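## 4. What the wrist view records

Most of our doubts about simulated demonstrations started with frames like the one in Figure 2. 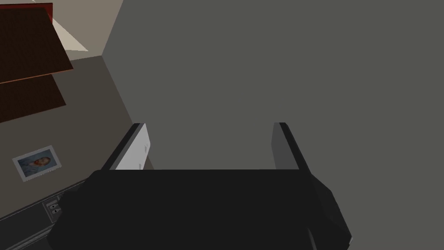

**Figure 2.** Simulated wrist view, fingers open and nothing between them. The large plain grey surface offers no texture to track.

### 4.1 Counting demonstrations

Papers on learning from simulation tend to report the number of demonstrations and leave it there. We did the same in our first draft. The Semer kitchen set holds 2,000 attempts, of which 1,773 ended with the task marked complete by the simulator. Either number looks respectable in a table. Neither says how often the wrist camera had anything useful in view while the arm was moving.

Figure 2 is a fair case of the problem. A large share of the view is flat mid-grey, without seams or objects. The usable structure sits on the left: two dark brown panels high up, a small framed portrait, a long dark edge running behind the gripper. A policy trained on such a view can learn to steer by the portrait. Whether that counts as learning the task is a question the completion rate can't answer, and we are not persuaded by earlier claims that variety in the scenes takes care of it. Variety in wall pictures is cheap to produce. It may teach the policy to ignore them, or it may teach it a longer list of pictures.

### 4.2 Filtering by hand

Two of us (Sakai and Fülöp) went through the completed attempts and marked each one as *informative* or *thin*. An attempt was thin if the target object was missing from the wrist view for more than half of its length. By this rule 913 attempts were kept. We do not defend the cutoff. One half was chosen before marking began and was not tuned afterward, which is the most we can say for it.

The two markers disagreed on 20 attempts, nearly all of them long approaches in which the target came into view late. Those were settled by a third reader (Hinojosa), who sided with the stricter mark in most cases. We suspect the agreement looks better than it should, as both markers had worked on the Flereo collection tool and knew what its authors hoped to see.

### 4.3 Does plain lighting help?

It is often said that soft, even light in a renderer makes early training easier and that harder light can be added later. We could not confirm this. In Figure 2 the inner faces of the two fingers already differ strongly in brightness, the left one pale and the right one a medium grey, although the light overall is soft. A model that reads finger position from brightness would be reading the room. We saw no simple way to separate the two effects after the fact, and the collection tool did not save lamp settings with each attempt, an omission we regret and have since fixed.

### 4.4 Limits of this section

All attempts came from one simulated gripper and one operator group. The thin attempts were set aside and not deleted, so others may apply a different rule. We also have no real-world counterpart to the Semer set, and would ask readers to be wary of any transfer claim made from it, including the modest one in Section 6.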